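News > Products > Flooring and Interiors

Latest | Projects | Standards | Materials | Events | Subscribe

Floreo revises moisture limits for glued-down resilient flooring

Floreo has issued a revised installation guide for its glued-down sheet and plank flooring, changing the moisture limits for concrete subfloors and the order in which tests must be carried out. The guide, dated August 8, 2019, replaces the edition released in May and applies to all orders shipped under the new guide number. Material already delivered to a job site may be installed under either edition, provided the installer records which one was used.

The main change concerns the test method. The earlier edition accepted a surface reading from an electronic meter as sufficient evidence that a slab was ready. The new edition treats the meter as a screening tool only. It is to be used to find the dampest parts of a floor, and in-slab relative humidity probes are then to be set at those points. Acceptance depends on the probe readings alone.

Probe depth is now stated separately for slabs that dry from one side and slabs that dry from both. A slab on ground, or one poured on a metal deck, is treated as drying from one side and takes the deeper hole. Holes must be drilled dry, brushed and vacuumed before the sleeve goes in, and the sleeve must be capped until the reading is taken. Readings taken while the building is unheated, or while temporary heaters are running, will not be accepted for warranty purposes.

The guide also withdraws the general allowance for installation over old adhesive residue. Cutback adhesive must be covered with an approved underlayment. Residue from water-based adhesive may stay in place if it is scraped to a thin, well-bonded film with no ridges, and if a bond test is carried out in each room. Solvent removers are excluded in all cases, as they can carry dissolved adhesive into the slab and soften the new bond later.

"The surface meter was being asked to do a job it was not designed for," said Gebremedhin Kumsa, technical manager at Floreo. "It reads the top of the slab. The adhesive has to live with whatever comes up from the middle once the floor is covered."

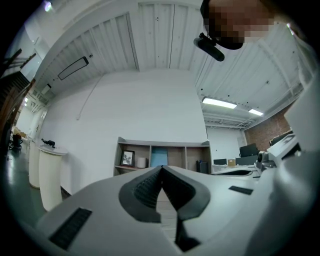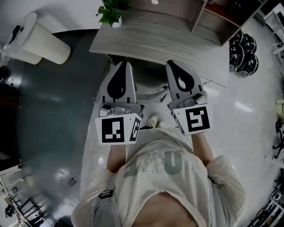
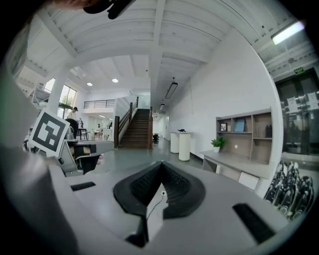 Noura Kassab

Kumsa said the company reviewed 287 warranty claims before rewriting the section. Most involved edge lift or adhesive that had stayed soft under the sheet. In the majority of those files, the only moisture record was a meter reading, often taken near a doorway or an outside wall where the slab had dried faster than the rest of the room. The company has not published the claims data.

Adhesive selection has been tied to the probe result. The standard acrylic adhesive, sold under the Grorkard name, keeps its existing limit. Above that limit the installer must change to the two-part Fakenon adhesive or apply a moisture barrier first. The guide does not permit the two approaches to be mixed within one continuous floor area. Where a floor crosses from a dry zone to a damp one, the method required for the damp zone applies to the whole area up to the nearest threshold or movement joint.

Trowel sizes have been revised for both adhesives. Worn notches are listed as a cause for rejection, and the guide requires the trowel to be replaced or re-cut once the notch depth falls below the figure printed on the adhesive pail. Open time is given as a range based on air temperature and humidity at floor level, measured in the room being fitted.

Rolling requirements are largely unchanged. Sheet goods must be rolled in both directions, starting from the center and working toward the edges, then rolled again within the working time of the adhesive. Hand rollers are required along walls, at seams and under fixed cabinets. Rolling loads such as office chairs and carts are to be kept off the floor until the adhesive has cured for the period shown in the table for that product.

A separate section covers light-duty rooms with pale finishes, where slab defects show through more readily. The flatness tolerance for these finishes has been tightened, and patching compounds must be sanded flush and primed. The guide recommends checking the patched area under low-angle light before adhesive is spread.

For larger contracts, defined as up to 4,000 square feet per pour, the revised document sets out a sampling pattern for the probes. Further pours are tested as separate areas even where they were placed by the same crew. Test locations must be marked on a floor plan and the plan kept with the delivery notes. Photographs of the meter display are no longer accepted in place of a written log.

Ugwu, which distributes the Floreo range, said it will stock probe sleeves and log sheets alongside the adhesives. It will continue to sell surface meters for screening. The distributor has also asked that contractors return unopened pails carrying the older label, which prints the previous trowel size and open time. Returned pails will be relabeled and put back on sale, as the adhesive itself has not changed.

The revised guide is supplied with each delivery and can be requested through distributors. Installers holding Floreo certification do not need to requalify, but must sign the updated moisture section at their next scheduled renewal. A version of the guide for floors with embedded heating is being prepared separately, and the existing instructions for those floors remain in force until it is released.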